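Wultach gallery — cups, cloths, grips

Gallery | Notes | Downloads | Contact
Posted 3/4/23 by Efa Dafis

Quick one, pictures first and the proper write-up later. Wultach is our pick-and-place set: short episodes, one object, one cloth, one person driving the fingers by hand. Clotico is paying for the disk space and Gundell lent us the room. 709 episodes kept so far. More were recorded, plenty got thrown out — bad starts mostly, people closing the fingers before the recorder was on.

Rules we've been working to, for anyone joining:

Start with the fingers open. Always. Approach slow, close, lift, hold, put it back down, open again. Don't rush the last bit. If you knock the object over, finish the episode anyway and mark it F on the sheet. We want the misses too, just labeled.

Cups this round. Light, they tip easy, and a pale one on a busy cloth is a good test of whether the model is looking at the object or at the pattern. The old plain-cloth set was too easy. Atanasov trained on that one and the grips went wandering as soon as there was a print underneath.

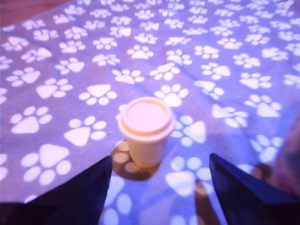

Lidded cup on the paw print cloth, fingers open. Purple light, shadow going off to the lower left.

The paw print cloth gets 160 episodes, split over 2 lighting setups. Purple first, then plain white. Same cup in both so we can compare. Please don't swap it for one from the kitchen, the rims are different and it messes up the grip width numbers.

Smooth the cloth between runs but don't iron it flat, a few wrinkles are fine. Turn it a bit every 40 episodes so the prints don't sit in the same spots. Write the turn on the sheet!! Half of the last batch has no turn marked and I had to go back thru all of it by eye.

Labels: object, cloth, light, result, driver initials. That's all. There was a "confidence" column, it's gone, everyone filled it in differently.

Known problems — the clock on the recording laptop drifts, so sort by episode number and ignore the time stamps. Also the first few purple episodes have the wrong cloth name in the file. Fix is comming, don't rename them yourself or the index breaks.

More pictures when the white light runs are sorted, probably end of April. If you drove a session and your initials are missing from the credits page, mail me and I'll add them.

— Efa

Back to gallery index | Older sets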